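Notes for the talk, Aug 30, 2019
Owning fewer clothes and wearing them longer
Agnes Fjeld, for the Larkov evening series

Slide 1. Opening
Say hello. Thank Ingegerd for the soup. Admit that I once owned 148 garments and wore the same cardigan all winter.

Slide 2. The count
Everything out of the wardrobe and on to the bed. I got down to 78 and felt very holy until July, when I found the box under the stairs. Pause for the laugh — if there's no laugh, move on briskly.

Slide 3. The plain T-shirt
Hardest thing to buy well, easiest to buy badly. Look at the hem before the colour. Tug the side seam. Hold it up to a window and see how much window you get.

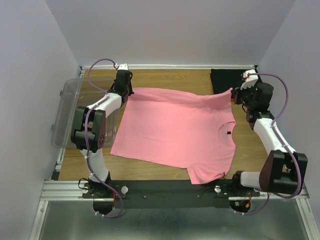
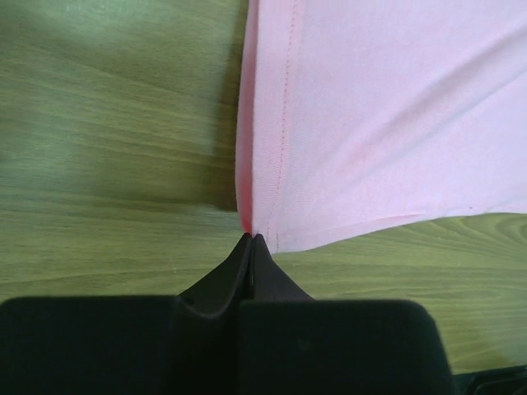

Pink cotton or pink anything: read the care label first.

Slide 4. Washing
Cooler and less often. Arvid airs his jumpers on the balcony and is still invited to things. Inside out, half the powder, no tumble dryer.

Slide 5. Mending
Pass round the darned sock. Get it back this time. Three stitches to learn: running, back, ladder. Sigrun has needles at the side table.

Questions, 5 minutes. If someone asks about moths, refer them to Aiguo.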